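# The Mock Interview

Zuzana Kopecký had been to 30 job fairs in her life, always behind the table, handing out pens. Today, for the first time in years, she was the one with the resume.

It was a good resume! She had written the same thing on other people's resumes so many times that doing her own felt like cutting her own hair, but she'd stuck with it, four evenings in a row, and now it fit on one page with room to breathe. She had it in a blue folder. She had a second copy in a second blue folder in case something happened to the first.

The office smelled of carpet glue and somebody's cinnamon gum. Kamside College had moved its career center to the top floor in May, and the boxes still stood along the wall with words like MUGS and TAX FORMS 2 on them. Zuzana loved it up there already. There were windows on both sides, and you could see the grain elevators and the bus turning around at the end of Petkov Street.

"Ready?" said Arben Janevski. He was the youngest advisor on the staff and had been told to run a practice interview with his own former boss, and he was holding his clipboard like a cafeteria tray.

"So ready," said Zuzana. "Be mean."

He wasn't mean. He asked her to tell him a little about herself, and she was off. She told him about the 139 students who had come through the spring workshop, and the one who had been so nervous he'd shaken hands with the coat rack, and how that same student was now running the night desk at the Bulen hotel and sending his cousins to her. She told him about the year the printer broke and they'd done cover letters by hand, all of them, in ballpoint, and how the lumber yard had hired three people off those letters alone (the handwriting, the foreman said, he could tell who'd show up on time from the handwriting). She told him about the welding class and the bread class and the woman who took both.

Arben looked at his clipboard. He turned a page over and turned it back.

"That was eleven minutes," he said.

"Was it? It felt like two!"

"I have to ask you what I'd ask anyone. What was the answer?"

She opened her mouth, and there was nothing in it. For years she had sat in his chair and said to people, kindly, with her head a little to one side, that an interviewer wants to hear about you. And she'd just given him everybody in the county except herself.

She laughed so hard she had to put the folder down.

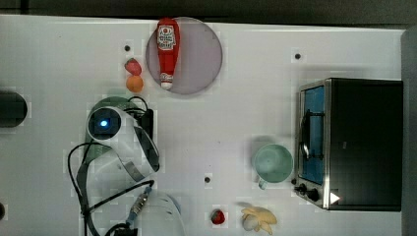
Benedetta thought eleven minutes was fine, and called over from behind the boxes that she would have hired her at nine. Then she came around with the tape gun still in her hand and said that it was a great answer but it had no Zuzana in it, and who fixed the printer, anyway?

"I did," said Zuzana.

"And who called the lumber yard?"

"Well, me."

"And the coat rack boy?"

"I walked him around the parking lot until he could say his own name. It took all lunch."

"Say that," said Arben, and wrote it down himself, fast, as if it might get away.

So they did it again. They did it five times. Arben got better at it too, he stopped gripping the clipboard and started leaning in, and by the third round he was throwing in questions that weren't on the sheet at all. What would your worst student say about you? When did you last change your mind? Zuzana found she had answers! They were short and they came out plain, and every one of them began with the word I, which she'd been crossing out of her own sentences since about the fourth grade.

The job was at Drusero, across the river, where they were opening a training center in the old seed warehouse. They wanted somebody to build the whole placement desk from nothing. There was no furniture. There wasn't even a sign. She had driven past it twice just to look at the door, and both times she'd sat at the light a second too long, picking where the chairs would go.

"One last one," Arben said. The bus was turning around again down below. "Why do you want to leave a place you love this much?"

It wasn't on the sheet. Benedetta put the tape gun down.

Zuzana thought about it properly. She thought of the first morning she'd ever unlocked a career center, a converted closet with one chair, and the girl who was already standing outside it in her church shoes, holding an application she didn't know how to start. They had sat on the floor and filled it in together.

"I want to be there on the first day again," she said. "I'm really good at the first day."

Arben didn't write that one down. He just nodded, and then his face did something complicated, and he got very busy with the clip on his clipboard.

"Under a minute," he said.

She picked up both blue folders and took the stairs, all of them, at something close to a run. The interview wasn't until two. She wanted to get a look at those chairs.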